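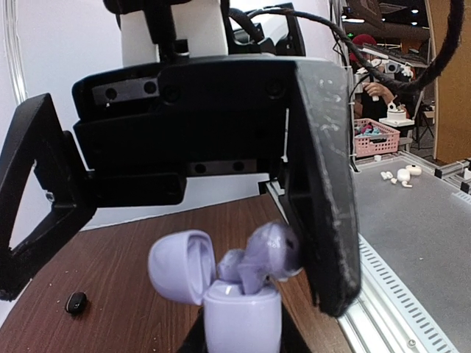 Lavender earbud at its open charging case.

Filed under: Small Fixes, Audio

Clean earbuds sound so much better, and it takes 20 minutes! Wipe each bud with a dry cloth, then brush the mesh with the bud facing down so the lint drops out — a soft toothbrush is perfect. Lay them on a bare tabletop while you do the case.

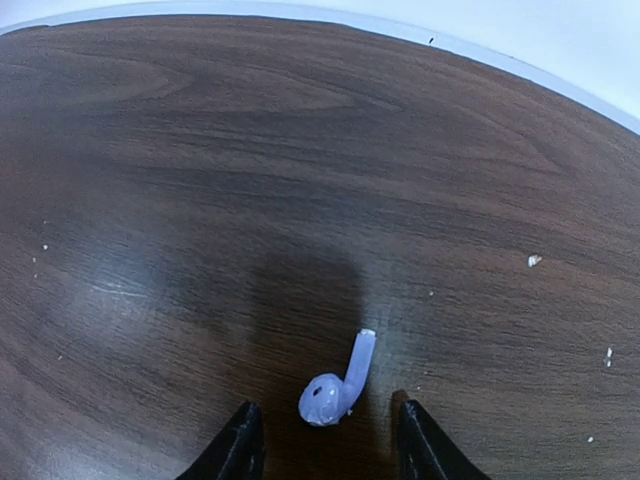 Can I use rubbing alcohol?
A little on a cotton swab is fine for the charging contacts, but keep it off the mesh.

© 2025 Bindia | Contact | Back to top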